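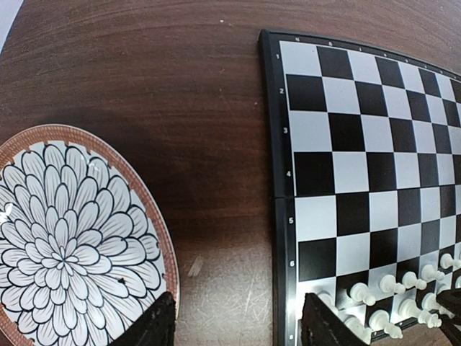 Gilang Lubis wrote to me after the last post and asked why I was still bothering with the stiff fingers when the soft ones had done fine on the blocks. Blocks are easy, he said, and chess pieces would settle it one way or the other. He also thought I was putting too much weight on grip force and not enough on the shape of the fingertip.

He had a point about the blocks. They have flat sides, they're all the same, and any pair of fingers that closes in a straight line will pick them up. So this past week I moved to chess pieces and compared two sets of fingers, the Hostura pair and the Ketby pair. Both are black, both bolt to the same mount, and I left the controller settings alone between them except for the closing width.

The job is a simple one. Pick a piece off the board, carry it to a bin, let go. Then do it the other way and put a piece back on its square. I used cheap plastic pieces, glossy, the kind that come with a folding board. The gloss matters more than I expected. A pawn has a round head on top of a flared base, and if the fingers close a little too high they slide up the head and come away with nothing.

Home | Projects | Notes | Archive | Contact

Hostura fingers

These are the stiffer of the two. They're wide at the tip and they don't give. For a single piece with open squares on all sides they were very good. I ran 59 picks with them over two evenings, and most of the misses came from the approach height and not from the grip. Once I lowered the approach by 2 mm, the slipping off the head mostly stopped.

The trouble is neighbors. When two pawns stand on squares next to each other, the wide tip comes down close enough to bump the second one. Sometimes it only nudges it. Sometimes it knocks it over and the piece rolls, and then the next pick is wrong too. I tried turning the wrist so the fingers straddle the piece along the diagonal. That helped, but it makes the planning slower and it doesn't help at all in a crowded corner.

Ketby fingers

Softer, with a slimmer tip. They forgive a bad angle. If the piece is off center in its square they pull it toward the middle as they close, and you can see it shift before it lifts. I had fewer bumped neighbors with these.

What I don't like is the release. The tip bends a little under load and springs back when it opens, so the piece gets a small push right at the end. Over the bin that makes no difference. On the board it can leave a pawn sitting half on the line. Opening them slowly fixes most of it – I ended up taking around 12 seconds for the whole place move, which feels long when you're standing there watching.

The bin

I spent more time on this than I planned. Dropping pieces in is easy with either set. Getting them back out is the real test, as they lie at every angle and lean on each other. With both arms running I let one work over the board and the other over the bin, and the bin arm had the harder job by far.

A pawn lying alone on the floor of the bin is fine. The fingers come down on either side of the neck and it lifts. A heap is another matter. The bases catch on each other, and the wrist camera has a hard time telling one dark piece from the next when they overlap and they're all shiny. I turned the lamp so it wasn't shining straight down into the bin and that improved the edges somewhat. I also tried sweeping the closed fingers through the pile to spread it out before picking. It worked better than I thought it would, and I've left it in as a first move.

The wall is the other problem. Pieces that end up against the side leave no room for the outer finger. The Ketby tip can squeeze in there because it flexes. The Hostura tip can't, and I stopped trying after it pressed down on the rim and the arm faulted. 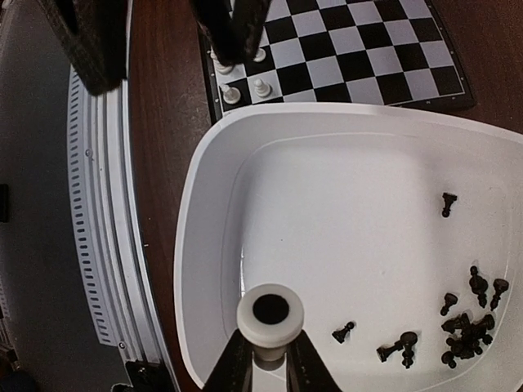 Settings I kept

Closing speed is down to 20 percent for both sets. Approach height is measured from the base of the piece now instead of from the top, so a pawn and a king get treated the same way. The sweep runs once per heap and then not again unless three picks in a row fail.

For now the Ketby pair is on the bin arm and the Hostura pair is on the board arm, with the diagonal approach turned on. Mixed fingers means two sets of offsets to keep track of, and I've already loaded the wrong file once. I put a strip of tape on each mount with the name on it.

Yusof makes a tip with a notch cut in it for round stock, and I've ordered a pair to see if the notch holds the pawn heads. They should be here Thursday. I'd also like to try the Conitz controller again, mostly for the slow release, which it handled more smoothly when I had it on the old arm.

This site uses cookies to remember your preferences. By continuing to read you agree to their use. Accept | Learn more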